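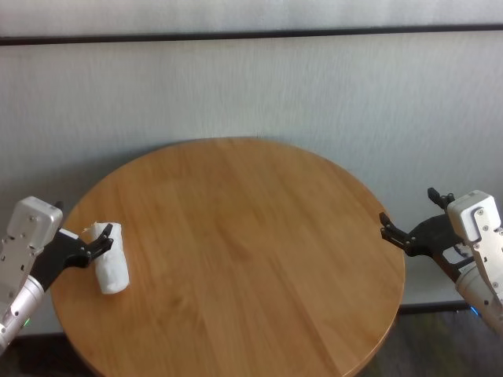
Hettiarachchi

Workshop notebook, March 15, 2020

Quiet day, so the round table got some attention. Job no. 1669, the one from the Plevik sale. The top is solid enough and the colour has come up a warm honey orange, a bit lighter than I expected from the sample board. The grain is long and straight and you can just make out the plank seams running across. I was worried the seams would show more under oil. They don't, at least not in this light.

Notes on what was done to the top before today: old varnish scraped in August, then left in the rack all winter. Cut back last week, finishing at 800 by hand, with the grain. I tried 4000 on a patch near the rim and it was a waste of a sheet, the oil sat on top and dragged. Went back over the patch with 800.

Oil is the Greson satin, two thin coats, 16 hours between them. The tin says less but the room is cold. A third coat is possible. The sheen is even across the middle and softer towards the rim, and I'm inclined to leave it there.

White paper only for wiping down. The blue roll left lint in the first coat and I had to pick it out with a pin. Keep the paper on the table while working, over on the left, and don't put the oil tin down on the wood – there is a ring on the Hastidov bench that will never come out.

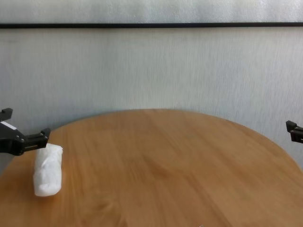 Round table, no. 1669, with white paper bundle on the left.

The figure is stronger in this one, darker streaks low down in the middle and more orange over to the right. I put that down to the boards, they came from different lengths. No plan to stain it level.

Still to do: underside, one coat. Check the rim for runs with a lamp held low. Nearly out of Greson, order another tin before starting the chairs. Wax can wait until the oil has had a full week.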